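Rollico two-arm folding station: review after a season of use
By Nataša Gashi
Sep 20, 2018

We run the returns room for Drelitz, a mail-order clothing shop. Everything that comes back gets checked, folded and bagged again. In April we put in a Rollico folding station to take over part of the folding, and I was asked to write up how it has gone.

Setup took two days. The arms need a smooth table and good, even light. We had to move one packing bench and retrain the people who used it, and that cost us more time than the wiring did.

Speed is the weak point. On a good shift it folds 178 pieces. Any of my folders can beat that before lunch. It does keep going through breaks, and it handles plain T-shirts and knit tops well enough that we rarely redo them. Hoodies, anything with a lot of buttons, and slippery linings still go to a person.

The job has changed for the four people on that side of the room. Two of them used to fold all day and now spend most of it inspecting, which they say is easier on the wrists and harder on the eyes. One asked to go back to hand folding and we let her. Hours have stayed the same so far. People did worry about that in the first weeks, and management should have talked to them before the crates arrived.

Long sleeves are where you need to keep an eye on it. If a sleeve isn't tucked in early, the finished fold comes out lopsided and somebody has to start over.
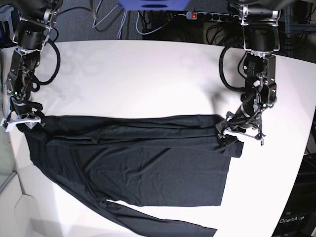

Black long-sleeved top partway through a fold, with a gripper at each end.

Support has been fair. Rollico answered most emails the next day, but a replacement finger set took 35 days to reach us. Order spares with the machine.

I would buy it again for a room that handles mostly basic tops. If your returns are mixed, ask for a trial with your own clothes first and bring the folders in to watch it.

Rating: 3.5 out of 5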